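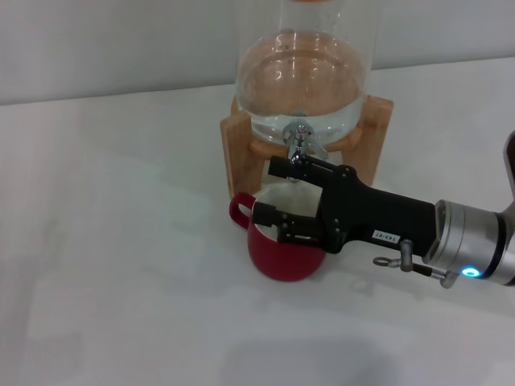

Kitchen Tips for Recording Sessions: Drinks and Pouring

Posted Sep 8, 2019 by Jalen Bellamy

I was asked to write up some tips for people recording kitchen tasks for a learning system. I'll say at the start that I am not sold on the whole idea. I have been told more than once that if you collect enough examples of a person steering the arm through a chore, the system will pick up the chore. Maybe. What I have seen so far is a system that picks up whatever was the same in every example, and in a kitchen that is often the wrong thing. So most of these tips are about not fooling yourself.

Filling a mug from a dispenser

It sounds like the easiest job in the kitchen, and the people at Monivar who planned our task list put it first for that reason. I would have put it near the end. The glass is clear, the water is clear, and the bright spots on both slide around whenever you move a lamp.

Use a mug in a strong color. A red mug on a white table is easy to find, for you and for anything watching through a camera. Then, once you have a decent batch, put the red mug away and use a plain one. If you never do this, you may have taught the thing to look for red. I know a team that found this out in October, after they had shown the boss.

Line the mug up before you go anywhere near the lever. With a short lever that points down, the gripper and the tap want the same bit of space, and you can bump the one while fussing with the other. Come in from the side and keep your fingers low on the approach. One finger inside the rim and one outside is a fair way to hold a mug, but go slowly with glazed ceramic. It slips.

Turn the handle. Handle left for a while, then right, then toward you. People leave it wherever it landed, and that is how you get 1,987 recordings of one pose.

Write down the water level at the start of each run. Flow from a tap like this slows as the level drops, so a full dispenser and a nearly empty one are two different jobs. Topping it up after every run makes your numbers look good and your examples worth less.

Stop at two thirds. Filling to the brim looks great until somebody has to move the mug.

Spills

Keep the power strip off the table and off the floor under it. Lay cables so they run away from the tap. Keep one dry towel for the table and another for the gear, and don't swap them.

If you spill, save the recording and mark it as a spill. Haruna Ogura and I disagree here. She throws out anything with water on the table, and her sets are tidier than mine. I think a system that has only been shown clean pours has no idea what a bad one is. She thinks mine will learn to spill. Neither of us has proof, and the Zornonex sales sheet that claims to settle the matter doesn't say how they tested it.

Cleaning the glass

White vinegar and warm water for cloudy spots, then rinse well. Bottle brush for the neck. Take the spigot off and soak it apart from the rest, washers too, and tighten it by hand when it goes back on. A wrench can crack the glass. Dry the stand right after if it's wood. A damp crossbar swells and the bowl won't sit right.

Wipe fingerprints off the outside before you record, but leave some on now and then. Real kitchens have them.

How many runs in a sitting

Five, then a break. After that your hands get lazy and you start doing the same move the same way. The Benavides schedule called for three times that, and you could tell from the later clips.

What it's good for

At our Wendton place the arm still takes longer to get a glass of water than my mother does, and she has a bad knee. I keep hearing that the next batch will fix it. I'll keep recording, the work is steady and I like being asked, but try your trained system in a different kitchen with a different mug before you believe anybody's success rate, mine included.

Next page: drawers, lids and jars.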